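Wiring and Harness Bench Assistant, Part Time
Prirley Repair Workshop, Plokside

Prirley fixes household and small commercial appliances for customers across Plokside. We are looking for a bench assistant to start in October. The job is 24 hours a week, mornings only, and it could suit someone coming back to work or studying in the afternoons.

You would work with Imani Lema, who runs the electrical bench, and share the parts room with two other technicians. Most of what comes in is washing machines, floor cleaners, mixers and bakery equipment. We also make up replacement cables in short runs for Botico, usually 66 or 72 to a batch, and these have to be labeled and checked before they leave the building.

What you will do

Strip, crimp and sleeve wire to a drawing. Test each finished cable for continuity and write the result on the job card. Take apart incoming appliances and bag the screws. Keep the connector drawers in order and tell Kheri Simiyu when stock is low. Answer the phone when the front desk is busy.

Labels matter a great deal in this work. A cable goes out with its printed sleeve on the wire, readable, and matching the job card. If the sleeve is wrong, the cable comes back to the bench and is done again.
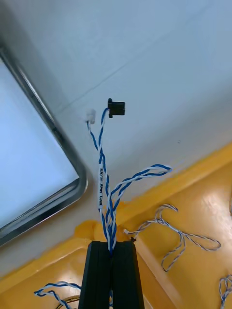 What we ask for

Steady hands and good close-up eyesight, with or without glasses. You need to be able to tell wire colors apart. Some soldering or crimping experience is useful, but we will train the right person. You should be able to lift a small appliance onto a bench with help. No degree or license is required.

Pay and hours

Hourly pay depends on experience and will be discussed at the interview. Shifts run from 7:30 a.m. to 12:18 p.m., five days a week. The first six weeks are a paid trial. Safety glasses, an apron and hand tools are provided. There is parking behind the building and a bus stop on Lyimo Street.

How to apply

Send a one-page letter and the names of two people we can call to Hamisi Langat, Prirley Repair Workshop, 404 Lyimo Street, Plokside. You can also drop it off at the front desk before noon. Please say which mornings you could come in for a bench test. It takes an hour and all materials are supplied.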